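Ticket 127: Grasp scorer picks the same spot over and over
Project: Zelden bin picking
Component: Ikus (grasp scoring)
Status: Resolved, keeping open for the write-up
Last updated: 24 Nov 2024

Symptom

Ikus kept sending the arm back to a grasp that had just failed. In the worst run it tried the rim of a bowl 41 times before the watchdog stopped it. The score barely moved between tries, so the planner had no reason to go anywhere else.

What I checked first

Camera calibration is fine. I redid it twice and got the same numbers as in March. Gripper open and close signals are fine too. Swapping the Eren planner for the old one changed nothing, which pointed straight at the scorer.

Then I replayed the logs with scoring turned up to verbose, and there it was! The failure penalty was being stored against the pixel location. One nudge of the object and the penalty stayed behind on the bin floor while the bowl got a clean slate. 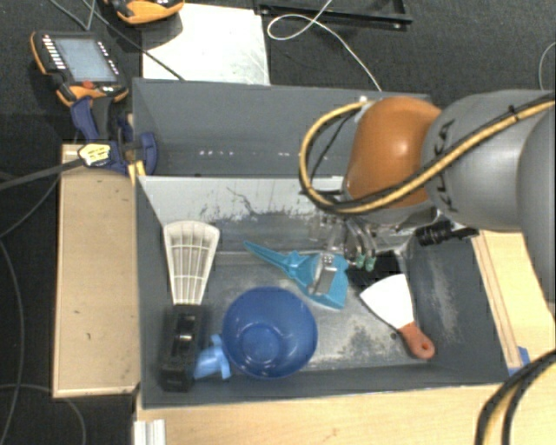

So the fix is to attach the penalty to a patch of local shape and let it travel with the object. Irnau already had a shape descriptor we use for matching parts, and I borrowed it nearly as is -- the whole patch is tiny. Penalties now fade over 3 attempts, so a good grasp that failed by bad luck gets another chance.

Result

I ran 30 clears with the old scorer and 30 with the new one, same object set, reshuffled every time. Repeat failures on the same spot dropped to almost none, and the long stuck runs are gone completely. I'm really happy with this one. Watching it miss, back off and go try a handle is so much nicer than watching it hammer the same rim!

Still open

Thin flat things are the weak point. The descriptor can't tell one end of a smooth blade from the other, so a penalty sometimes spreads over the entire object and the arm leaves it for last. A smaller patch radius helps but makes bowls worse again. Next I want to try two radii at once and take the lower score.

Config flag is penalty_mode=shape. Default is still pixel until the two-radius test is in -- please don't flip it on the shared branch yet.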